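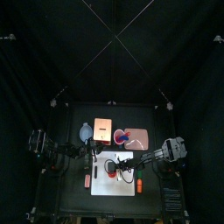 Zundley is a subscription site for people studying for entry-level networking and security exams. I paid for the six-month plan in December, during a sale that took 20 percent off, and used it most evenings until I sat my networking exam. I passed. I also had a textbook and some lab time at work, so I can't give the site all the credit.

The plan comes with video lessons, a question bank and browser labs. You pick an exam when you sign up, and the dashboard builds a study calendar from your test date. Mine put subnetting in the first week, which was too early for me, and I moved it back by hand. The calendar saved the change without any trouble.

The video lessons are short, usually under ten minutes. The audio is clear and the transcripts are accurate enough to search. A few of the wireless lessons still use older menu screens, and the routing section repeats itself.
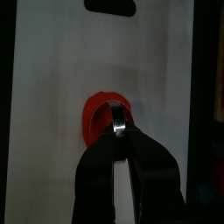 The question bank is the main reason to subscribe. My exam had 2,919 questions listed on the sales page. Inside my account the total was 2,656, and support told me the rest had been retired when the exam objectives changed. They should update the sales page. Even so, it was more than I could get through. I finished a little over half.

Explanations are good for the most part. Each wrong choice gets its own short paragraph, and there is a link back to the lesson it came from. You can filter by topic, by difficulty, or by what you missed last time. I used that last filter more than anything else on the site.

Before this I had used Junesau, which costs less and has a bank of 1,000 questions. The Junesau questions are easier than the ones I saw on test day. Zundley's are closer, and the timed mode is stricter: you can't pause it, and flagged questions only come back at the end.
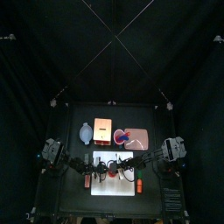 Dark tabletop inside black fabric walls.

The labs are the weak part. They run in a browser tab and take a while to load in the evening. Twice I lost my work when the session timed out, and there was no warning either time. The tasks themselves are fine. Setting up VLANs on two switches taught me more than the videos on the same topic did. If you want labs first and questions second, look at Llanos, where sessions can be saved and reopened the next day.

Check the renewal terms before you buy. The sale price covers the first term only, and auto-renew is turned on by default. The switch is under Billing, not under Plan. I turned it off the first night and got a confirmation email.

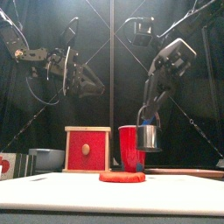 Vilja Kemppainen wrote in to say the security track is thinner than the networking one, with fewer labs and several lessons marked as coming soon. She passed with it but bought a separate set of practice tests from Jenau for the last two weeks.

I haven't tried the security track, so I'm rating the networking plan alone. Four out of five at the sale price, three at the regular price.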